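Carpet Wear and Cleaning Practice in Shared Study Buildings
Student Project Report
Department of Building Studies, Amusstead College
August 2018

1. Introduction

This report presents the results of a student project on the upkeep of carpeted floors in shared study buildings. The project was carried out at Hallden House, a two-story building used for teaching, group work and quiet study. Its purpose was to establish where the carpet wears first, how the present cleaning routine relates to that wear, and whether the college could extend the life of the floor without major expense.

Carpet was chosen for Hallden House when the building was last refitted, mainly to reduce noise between the study rooms. The same product, supplied by Verbruggen, was laid in all rooms and corridors on both floors. The main stairs and the entrance lobby have a hard floor and were not included in the project.

2. Background

Wear in carpet takes several forms. The pile may flatten under repeated foot traffic, the surface may lose fiber, and the color may change through soiling or sunlight. Flattened pile can often be raised again by brushing or steam, but lost fiber cannot be replaced. A floor may therefore look worn well before it has reached the end of its useful life, and a decision to replace it should take account of which kind of wear is present.

Most soil enters a building on shoes. Dry grit is the more damaging part of this soil, as it works down to the base of the pile and cuts the fibers when people walk over it. Regular vacuuming removes grit while it is still near the surface. Wet cleaning improves appearance but has little effect on grit that has already settled, and it can leave a residue that attracts new soil if the floor is not rinsed.

Pattern and color also affect how soil is perceived. Plain light carpet shows marks quickly and tends to be cleaned often. Mixed gray tones hide marks, with the result that cleaning may be put off until a large amount of soil has built up.
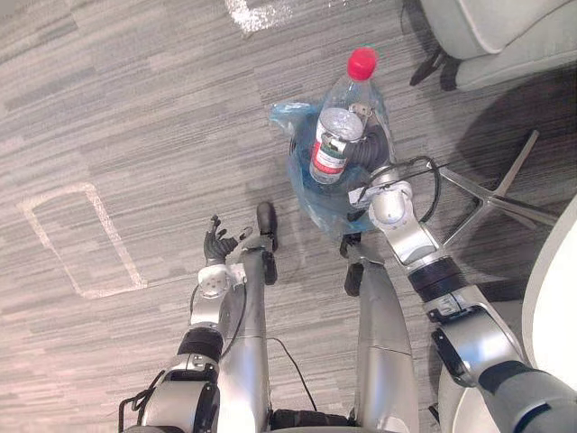 For this reason the project team decided that visual rating alone would not be a sufficient measure. A second measure, the thickness of the pile, was added before work began.

3. Method

The team selected 12 test areas, divided evenly between the ground floor and the upper floor. They included corridor junctions, doorways, the space beneath desks, and corners which receive almost no foot traffic. The corners served as a reference for unworn carpet.

Each test area was rated for appearance on a five-point scale by two members of the team working separately. Where the ratings differed, the area was viewed again and a joint rating was agreed. Pile thickness was then taken with a hand gauge at the center of the area and at each of its corners, and the average was recorded.

The team also distributed 300 short questionnaires to users of the building. These asked which entrance the person normally used, how the floor was judged for cleanliness, and whether any part of it was considered unpleasant or unsafe. A total of 200 were returned in usable form. Cleaning records were provided by Trellum, the contractor responsible for the building.

4. Results

The greatest loss of pile was found just inside the side entrance, followed by the corridor junction next to it. The main entrance showed much less wear, although 100 of the returned questionnaires named it as the usual way in. The main entrance is fitted with a deep mat, while the side entrance has none.

Appearance ratings did not follow thickness closely. The area beneath the desks in the upper study room received a poor rating because of drink stains, yet its pile was close to the reference value. The side corridor was rated as fair by both observers in spite of its thin pile.

The cleaning records show that every room is vacuumed on the same schedule. Stain treatment is carried out on request, and nearly all requests concerned the study rooms.

5. Recommendations

A mat of the same type as that at the main entrance should be fitted at the side entrance. Vacuuming should be made more frequent in the ground floor corridor and may be reduced in the least used rooms, so that total hours remain unchanged. Pile thickness should be checked once a year at the same test areas. Replacement of the upper floor carpet is not recommended at present.

6. Limits of the Study

The readings were taken over a single summer period, when the building is less busy and the weather is mostly dry. Winter conditions, including road salt, were not examined. The hand gauge is also sensitive to the pressure applied by the user, and small differences between areas should be treated with caution.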